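Agbayani tenants get extra time to comment on kitchen and break room rules

20 September 2014

Small firms renting space in the Agbayani building have been given until the end of the month to comment on new rules for shared kitchens and for eating and drinking at desks. The building's owner, Nurkovent, had planned to close the comment period this week but extended it after several tenants said they had not received the draft.

The rules would apply to all 41 offices in the building. They cover who cleans the shared kitchens, what may be stored in the refrigerators overnight, and how spills on carpets and furniture are to be reported. The present rules were written when the building had a staffed cafeteria on the ground floor. The cafeteria closed in June, and tenants have been using the four small kitchens for most of their meals and hot drinks.

Nurkovent said it received 588 cleaning requests from the building in the past year, more than in any year on record. Most were for the kitchens on the second and third floors. The company did not say how many involved food or drinks.

"We want people to be able to have a cup of coffee where they work," said Shengli Shen, who manages the building for Nurkovent. "We also want to stop paying for the same carpet twice."

Under the draft, tenants could keep open cups and bowls at their desks as long as the furniture belongs to them. Where the furniture comes with the lease, a mat or tray would be required under any hot drink. An earlier version called for lids on all drinks outside the kitchens. That was dropped over the summer – mostly at the request of Lirkudel, a translation agency that rents half of the third floor and is the building's largest tenant.

Refrigerators would be emptied on the last working day of each month. Food marked with a name and a date would be kept for one more week. Tenants would no longer be allowed to plug in their own hot plates or toaster ovens, though electric kettles with automatic shutoff would still be permitted.

The draft also changes how cleaning is paid for. At present the cost is split evenly among all tenants. Nurkovent wants to charge by floor area instead, with a minimum of $4 per office per month. Ultness, which cleans the building under contract, would invoice Nurkovent as before. Offices of more than 1,000 square feet would pay the most under the new system, while most one-room offices would see a small decrease.

Some tenants on the first floor have objected to the change. They say they rarely use the kitchens, which are all on the upper floors, and have asked for a sink and counter to be put in the old cafeteria space. Shen said the request was being looked at but that plumbing work there would have to wait until a new tenant for the space is found.

Printed copies of the draft are at the front desk. Comments may be left there in writing or sent to the building office by e-mail. A final version is expected before the winter heating schedule takes effect.

Drinks and tableware on desks and mats.

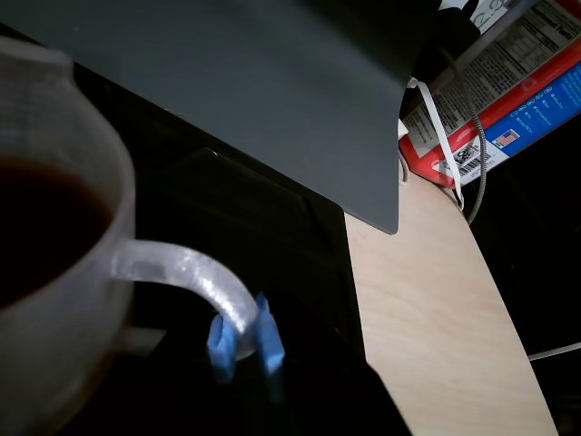
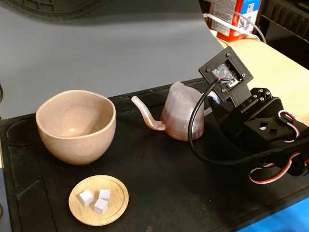
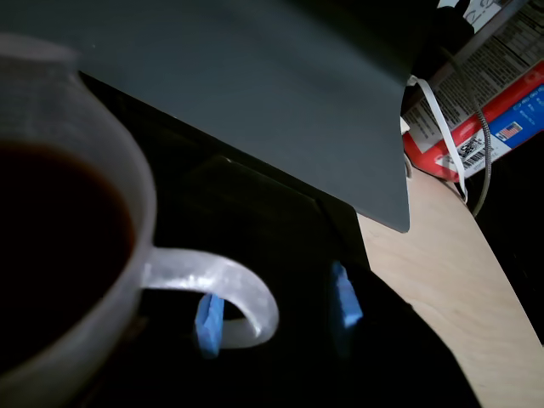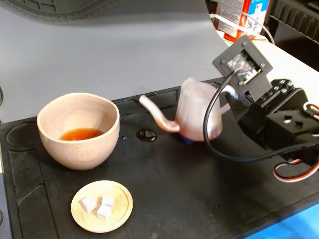 Other building news

The north elevator will be out of service for inspection over the coming weeks. Tenants expecting large deliveries should use the loading entrance and let the front desk know in advance. Bicycle storage in the basement remains open, and new key cards for it can be picked up at the building office.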